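Notes from the folding project: the one about the stuck finger

Several of you wrote in after the November issue asking why the clothes-folding batch came up short. Fair question! We planned on 181 takes from the bedroom setup and some of them had to be thrown out, so let me tell you how that went.

If you're new, our Bornbridge group records people doing housework with pairs of hand-held grippers, and the recordings go on to Plemora, where they train the arms. Garments are my favorite part of it (also the part that makes me want to lie down on the floor). Fabric shows up every little fault in a gripper.

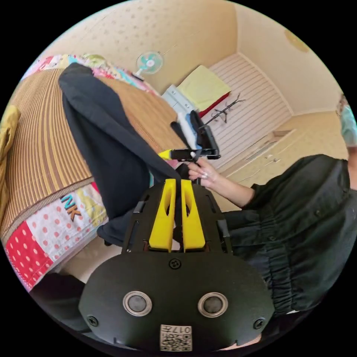
Bedroom setup, with the yellow fingers and the 017 sticker up close.

The trouble began with a finger that wouldn't open all the way. You'd squeeze, it would close fine, you'd let go, and it would creep back and stop short. With a mug you might never notice. With clothes, the fabric stays pinched when you think you've dropped it, so you pull away and the whole fold comes with you. Selim Türkmen spotted it in playback – he kept seeing a sleeve follow the gripper across the bed and thought at first that somebody was just being clumsy. I was a little offended, as I'd done a lot of those takes.

Then came the part I'm less relaxed about. I got tired of the sticking and started nudging the finger open with my free hand, trigger half pressed. You can guess. It let go all at once and snapped shut on my fingertip. No blood, one ugly purple nail, and a word I won't print in a newsletter.
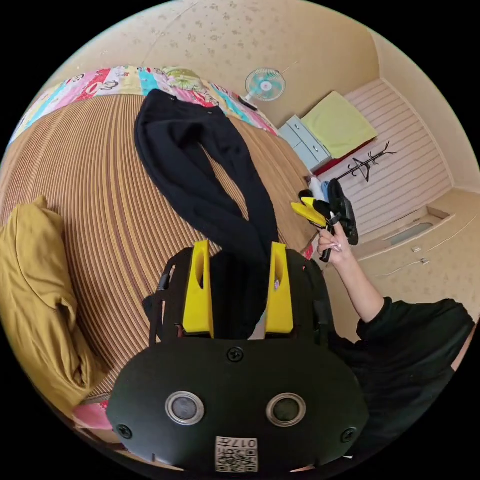 Selim took the mechanism apart that evening and found lint packed into the slide, plus a guide rail that had worn a small burr. He cleaned it out, filed the burr down and ran it open and shut for 20 minutes while we ate noodles. It behaved. We swapped the rail the next morning anyway, and Baysal is sending us 2 spares.

Prapai Thepsuriya went back through the recordings and marked every take where the finger opened late. It's slow work and she was very nice to me about it. Those takes are out of the training set, but we're keeping them in a folder of their own, because Atholm wants to see what a sticky gripper looks like in the data.

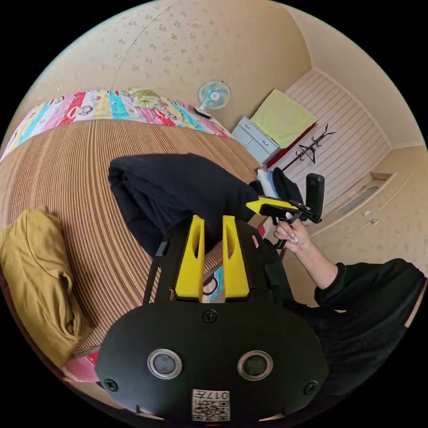 Striped mat, patchwork quilt and a dark garment on the bed.

So we have 3 new habits. Brush out the slides before each session. Open and close both grippers all the way before touching any cloth. And if a finger sticks, put the thing down and switch it off before you poke at it, please, even if you're on the very last take and you want your dinner.

We'll redo the missing folds next month. If you have a gripper from the same batch as ours, check the guide rail and write to Selim if it feels rough. He'd love a photo of the burr.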